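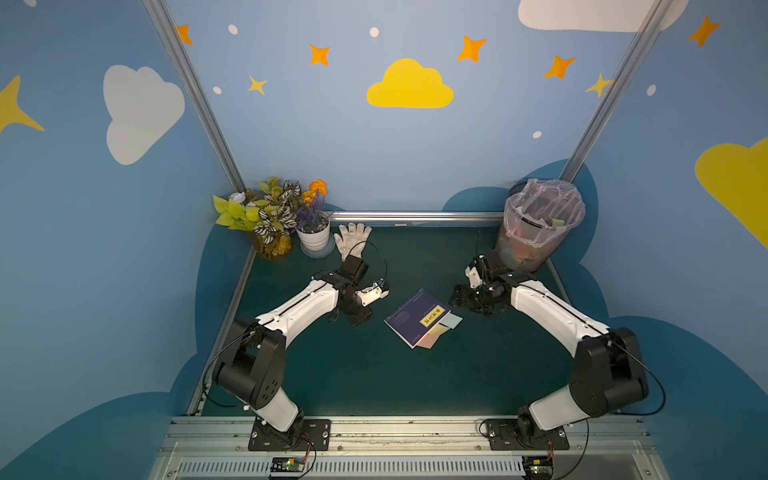
Welche Finger nehmt ihr am Parallelgreifer für dünne Sachen wie Hefte und Papierbögen?

Weiche Silikonfinger mit schmaler Spitze, dazu wenig Schließkraft, damit kommt man meistens unter die Kante.

Trunia71
So pauschal würd ich das nicht unterschreiben! Ich hab im November die Warnent-Finger gegen die Bright-Finger getauscht, an beiden Armen, und bei Heften sind die Bright klar besser (die Spitze ist einfach dünner). Bei einzelnen Bögen rutschen mir aber beide weg.

kabelsalat_6
Wie viele Versuche waren das denn? Ich hab hier 300 Griffe mit den Warnent protokolliert und bin zufrieden. Schließkraft runter, flacher anfahren, dann geht auch Papier.

Trunia71
Pro Satz einige 71, also deutlich weniger als du. Flacher anfahren geht bei mir schlecht, dann kommt der Ellbogen vom rechten Arm der Wand zu nah.

Tamsin Tautahi
Dann dreh doch die Basis ein Stück nach außen. Und welcher Controller? Mit Kinda hatte ich beim Schließen immer einen kleinen Ruck drin, das schiebt dir jedes Blatt weg, egal welche Finger.

kabelsalat_6
Kinda läuft bei mir ohne Ruck. Ich tippe eher auf die Kabelführung am Handgelenk, eine zu straffe Schlaufe zieht beim Drehen mit.

Trunia71
Schlaufe ist locker, hab ich gerade nochmal nachgeguckt. Firmware ist übrigens noch die alte. Ich spiel heute Abend die neue drauf und lass beide Sätze nochmal laufen, Werte kommen dann hier rein.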